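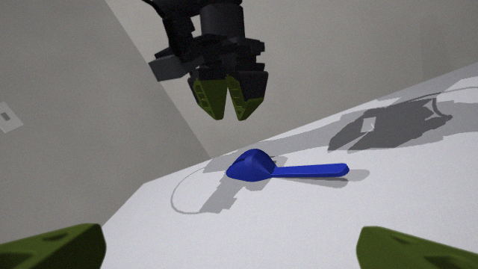
Catrin Wogan says we should stop starting every session on the spoon, that it has become a comfort blanket, and that the judges at Fluneo will hand us a fork on the first day and watch us cry.

She put that in the group chat before breakfast, so I'm writing today's entry partly as an answer to her.

**August 31, 2026, Tokau notebook, sim bench**

She has a point about the fork. But I want the spoon for one more week, and I think today shows why! The spoon is a mean little object. The bowl is deep and round, the handle is flat and straight, and those two ends want completely different things from the fingers. If the arm comes down on the bowl it has to deal with a curved rim, and if it comes down on the handle it has hardly any height to work with before the tips meet the table. A mug never made us think about any of that.

Starting pose today was the same as last week's: gripper hanging over the table with the fingers pointing down and the tips nearly together, spoon lying with the bowl end nearest. I left it there on purpose so I could compare with Ifor's runs. Blue spoon, white table, no textures. We can make it pretty later.

### What I changed

- Approach height. It used to drop straight down from wherever it happened to be. Now it goes to a hover point first, pauses, then comes down. Looks slower, costs almost nothing in time.
- Opening the fingers at the hover point and not on the way down. This was the big one. Ifor had been saying it since January and I had been saying "later," so, sorry Ifor.
- Grasp target moved from the middle of the spoon to a spot on the handle a bit out from where it joins the bowl. It's slightly thicker there and the bowl doesn't swing so much when it lifts.
- Friction on the fingertips put back to the value in the original file. Somebody (me) had turned it way up in the spring to get a nice video, and we've all been training on sticky fingers ever since. Check your own branches, please.

### How it went

The first batch was bad. With honest friction the spoon just squirted out sideways on the close, again and again, and I spent a good while thinking I'd broken the contact model. Aidan came over, watched it in slow motion and noticed that one finger was getting there before the other. Only a hair, but enough to shove the handle before the second finger arrived to trap it. The hover point was off-center. I'd measured it from the wrist mount and the tool center in our file isn't where I thought it was.

Fixed the offset, reran, and the difference was lovely. It came down, closed, lifted, and the spoon stayed put with the bowl dipping a little at the far end. I made everybody at the bench come and look. Then I ran it again with a random start angle and it was still good, apart from the case where the handle points straight at the arm base and the wrist has to turn the long way around. That one failed 11 times before I gave up and wrote it on the whiteboard as its own problem.

Handover to the other arm: tried it 3 times at the end of the day, just for fun, and got a clean one on the last try. I'm not counting that as a result. I did yell.

### Shadows

Delyth wants to know if we should turn the shadows down. At the moment the light is above and everything it throws on the table has a hard edge, and the arm's shadow makes a big blocky gray shape with notches in it, much bigger than the spoon. There are also those thin curved lines on the tabletop, with one of them looping past the bowl end. Her worry is that the detector learns the shadow instead of the object, and she showed me a run where the predicted box crept off toward the gray patch as the arm moved.

My vote is to keep them and randomize. Move the light every episode, make it softer in some, knock it out completely in a few. The real bench has windows along one side and terrible ceiling lights, and if the policy panics at a shadow in Parri it will panic worse over there. Delyth is going to set up a small comparison: same seeds, one set with the fixed light and one with the light moving. She'd like help labeling, so if you have a free evening and a high tolerance for spoons, talk to her.

### Training run

Started on Cleken before I left. The demo set is at 702 episodes now, after Eirlys threw out the ones that were recorded with the sticky fingers. (It hurt to see them go, some of those were mine and they were beautiful.) She kept a copy in the archive folder in case we want to show the new students what bad data looks like when it looks good.

Settings same as the last run except for the 2 things I care about: the new tool offset and a shorter action window. If it does worse, suspect the window. I shortened it on a hunch after watching the arm commit to a bad close and carry on with it long after the spoon had slid away, which is painful to sit through.

### For the rest of the team

Ifor: can you pull the offset fix before you touch the handover script? Yours reads the old value directly, I saw it near the top.

Aidan: your slow motion trick should be in the wiki. I'd have lost the whole afternoon.

Eirlys: the reset still sometimes drops the spoon from too high and it bounces. I've been closing the window and pretending it didn't happen. Could we spawn it lower?

Catrin: fork next Monday, I promise. I've already downloaded a model, and the tines go straight through the table at the moment, so there's some collision work to do first. If you want to get a head start on that you are very welcome to it, the file's in the shared folder under cutlery. I'd also love your opinion on whether we approach a fork from the handle every time or let the policy choose. I keep changing my mind.

### Open

- Handle pointing at the base. Wrist goes the long way around. Maybe just let it regrasp?
- Does the lift speed matter once it's gripped? Haven't touched it.
- Both arms share one collision group. Leftover from the first version of Tokau, needs splitting before anyone runs handovers overnight.
- Ask about getting a real spoon close to this shape for the bench. The ones from the dining hall are much shallower in the bowl.

Run should be finished when I'm in tomorrow. Please don't restart Cleken, even if the fan is being loud.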